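Robotics Project Group Begins Its Second Year at Sarnham

October 7, 2019

The Department of Applied Technology is pleased to report that the student robotics project group has resumed its work for the fall term. Seventeen students have enrolled, six of them returning from last year, and the group will again meet in the automation laboratory on the lower floor of the Bakhtiari Building. Aušra Sproģis continues as faculty adviser. Birutė Petrauskas, a senior in mechanical engineering, has been elected student lead.

Last year's members devoted most of their time to the mobile cart that was entered in the Wudik Student Challenge, where the Sarnham team placed seventh. The cart has been retired to the display case outside the main office, and the group has chosen a bench project for the present year. Students will program a robot arm to pick up, move and return laboratory tubes in a rack. The work is intended to support the introductory chemistry sections, which prepare a large number of samples by hand each term.

The project is divided between two teams. The first is responsible for the gripper, including the shape of the fingers and the texture of the surfaces that close on the tube. The second is responsible for motion planning and for the camera at the gripper, which must locate a tube before the fingers close. Both teams keep a shared log, and members are asked to enter their results before leaving the laboratory.

"A clear tube in a clear rack is a hard thing for a camera to find," said Ms. Sproģis. "The students chose colored liquid for the early trials so that they would have something definite to look for. They will have to manage without it by the end of the year."

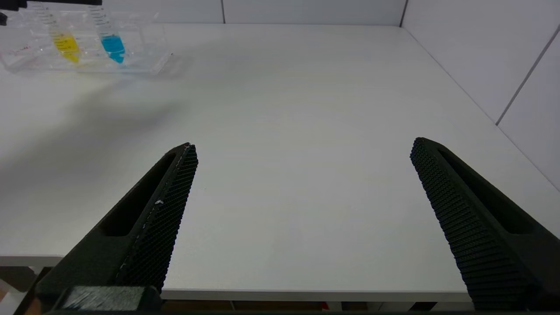
The group has set itself a target of 1000 recorded pick attempts before the December recess. Failed attempts are to be logged in the same manner as successful ones — the planning team relies on both. Ms. Petrauskas will present the results at the winter meeting of the department, and a short written report will be placed in the Gandham Reading Room.

Students in any major may apply to join at the start of the spring term. No previous experience in programming is required, although new members must complete the laboratory safety session before working at the bench. Application forms are available from the department office and should be returned there in person.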